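Lista de comprobación previa – Instrumentos de viento metal en préstamo
Banda de la Escuela de Música Villalobos
Fecha de revisión: 25 de abril de 2021
Revisión: Iwona Szulc
Visto bueno: Ignacio Yazzie

Alcance: trompetas, fliscornos y cornetas del depósito de préstamo. Trombones y tubas se revisan con la hoja de metales graves. Los instrumentos propiedad del alumnado quedan fuera, salvo petición escrita de la familia.

Claves: C = conforme. O = conforme con observación. NC = no conforme, no sale en préstamo. NA = no aplica.

1. Identificación

1.1 Número de serie legible en el cuerpo del segundo pistón. C
1.2 El número coincide con la ficha de préstamo. O
Comentario: la ficha de la trompeta 141 figuraba todavía a nombre de Chutima Noiphan, que la devolvió al terminar el curso anterior. Corregido en la copia de secretaría. Falta corregir la copia del aula.
1.3 Etiqueta del estuche con número de inventario. C

2. Pistones y cilindros

2.1 Recorrido completo sin roce, pulsando en vertical y en oblicuo. O
Comentario: en la trompeta 20 el tercer pistón vuelve despacio. Limpiado y engrasado con aceite fluido, mejora pero no queda como los otros dos. Posible golpe en la camisa. Se presta solo para estudio en casa, no para concierto, hasta que la vea el taller.
2.2 Muelles de igual tensión en los tres pistones. C
2.3 Fieltros y corchos sin desgaste apreciable. Alineación de los orificios comprobada con espejo. NC en el fliscorno 9
Comentario: fieltro superior del primer pistón aplastado. Pedido un juego completo a Treldale. No mezclar fieltros nuevos y viejos en el mismo instrumento.
2.4 Tapones inferiores roscados a mano, sin herramienta. C

3. Bombas de afinación

3.1 La bomba general sale y entra sin forzar. C
3.2 Las bombas primera y tercera se mueven con el gancho o el anillo durante la ejecución. O
Comentario: en dos cornetas Drunetti la bomba del tercer pistón no lleva tornillo de tope. Se puede caer al vaciar. Aviso verbal al alumno y anotación en ficha.
3.3 Grasa limpia en todas las bombas. No usar vaselina. C
3.4 Llaves de desagüe: corcho entero, muelle con cierre firme, sin pérdida al soplar con la campana tapada. C

4. Cuerpo, campana y soldaduras

4.1 Abolladuras en el tudel. C
4.2 Riostras sin holgura – comprobar con presión leve del pulgar, nunca haciendo palanca. C
4.3 Manchas rosadas en el tudel que indiquen pérdida de cinc. O
Comentario: puntos pequeños en la trompeta 20, cerca del receptor de la boquilla. Sin perforación. Repetir inspección en julio.
4.4 Borde de campana sin aristas cortantes. C

5. Boquilla e higiene

5.1 Boquilla extraíble a mano. Si está agarrotada se emplea el extractor del taller. No se admiten alicates. C
5.2 Caña sin deformar, borde sin picaduras en el plateado. C
5.3 Lavado interior con agua tibia y jabón neutro, escobilla flexible y aclarado. C
Comentario: Hiyori Furukawa pregunta si se puede usar agua muy caliente en instrumentos lacados. No. El lacado se levanta. Los pistones se lavan aparte, sin mojar los fieltros.
5.4 Boquilla desinfectada y guardada en bolsa cerrada entre un usuario y el siguiente. C

6. Estuche y transporte

6.1 Cierres y bisagras operativos. O
Comentario: el estuche Bratammont del fliscorno 9 cierra, pero el asa tiene un remache flojo. Llevar por la correa.
6.2 Compartimento de accesorios separado del instrumento. Sin boquillas, atriles ni frascos de aceite sueltos junto a la campana. C
6.3 Interior seco antes de cerrar. C
6.4 En desfiles y actuaciones al aire libre en tiempo frío: instrumento a temperatura de la sala antes de afinar, pistones accionados durante la espera, ropa de abrigo que permita mover hombro y codo. O
Comentario: las cremalleras rayan el lacado. Con prendas de cremallera metálica, mantener el instrumento separado del pecho en posición de descanso. 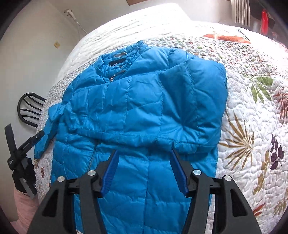 Punto 6.4. Chaqueta acolchada azul con cremallera metálica en el cuello.

7. Prueba de sonido

7.1 Escala cromática completa, de fa sostenido grave a do agudo, en matiz medio. C
7.2 Afinación de re y do sostenido graves con la bomba del tercer pistón extendida. C
7.3 Vibraciones parásitas. O
Comentario: zumbido en la trompeta 141 con el la agudo. Procedía del tornillo del portaliras. Apretado y comprobado de nuevo, sin zumbido.

8. Acciones pendientes

Trompeta 20: envío al taller por tercer pistón. Responsable, Marisol Quezada.
Fliscorno 9: retenido hasta recibir fieltros. Revisar también el remache del asa.
Cornetas Drunetti: consultar medida y paso de rosca del tornillo de tope.
Trompeta 141: actualizar la ficha del aula.

La hoja firmada se archiva en la carpeta de préstamo. Los instrumentos con NC se guardan con etiqueta roja en el estante inferior del depósito.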